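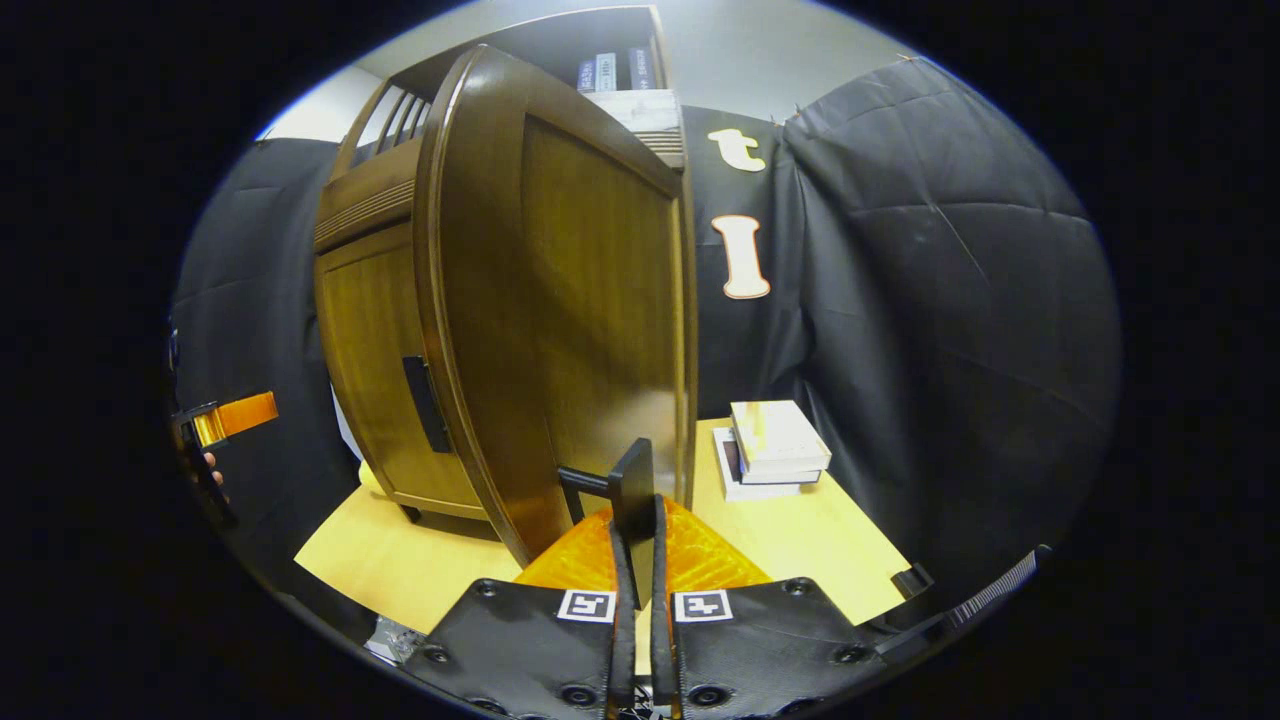

Small tabletop cabinet, refinish or leave alone?

undultonbob
Posted Thursday, June 24, 2021
I've got a small wooden cabinet that sits on a table. Panelled door, slatted rail along the top, black handles. The brown finish is still glossy but I'm a bit tired of it. Has anyone stripped one of these and gone lighter? The maker might be Ridel but I can't find a label.

plankton_12
What's under the gloss? If it's veneer, don't go near it with a power sander. Mine was and I went through it in one corner.

undultonbob
Not sure. The grain looks the same inside and out, if that helps.

greyshed
Doesn't tell you much. Take a handle off and look in the screw hole. You'll see the layers if there are any.

I'd leave it as it is. Warm brown is fine, and you'd never get into the grooved trim properly. Those slats would take you a weekend on their own.

marrowfat
Disagree with greyshed. I did a rail like that in May with Marti stripper and an old toothbrush. Two evenings. Then 249 paper by hand, very lightly.

plankton_12
There isn't a 249 paper. Do you mean 240?

marrowfat
Yes, 240. Typing on my phone.

greyshed
Two evenings for you. Most people give up halfway and then it sits in the garage with half a door done. Change the handles and see if that's enough.

undultonbob
I like the handles, they're staying. It's only the colour.

sill_and_sash
Try a wax first. Sinex do a dark one and a clear one. Clean it, rub it back with fine wire wool and the shine drops a lot. You can still strip it afterwards, but get all the wax off before you start.

undultonbob
OK, I'll take a handle off tonight and check the hole, then try the wire wool on the back.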